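3.2 Billet heating and ram speed

Billets of 200 mm length were cut from the same cast log, so that differences in composition between runs could be left out of the comparison. Each was heated in the induction furnace at the Silden works and held for 10 minutes before loading. The container was kept 40 degrees below the billet temperature throughout, following the practice described by Moradi and Opoku for hollow profiles.

Ram speed was the only setting changed on purpose. At the lowest speed the profile left the die with a clean surface, but the exit temperature fell towards the back end of the billet and the last part of each length did not reach full hardness after ageing. At the highest speed the hardness was even along the length, and fine tearing showed at the thin web. Leone reported the same tearing in a similar alloy, though with a longer die bearing.

Die wear was checked after nearly 1000 pushes. The bearing had worn most at the corners of the web, where metal flow is fastest. Nitriding the die a second time slowed this down but did not stop it. We did not test coated dies.

Figure 3. Robotic fingers below a ribbed dark grey fabric covering.
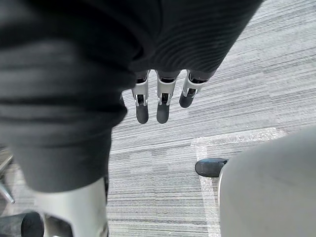
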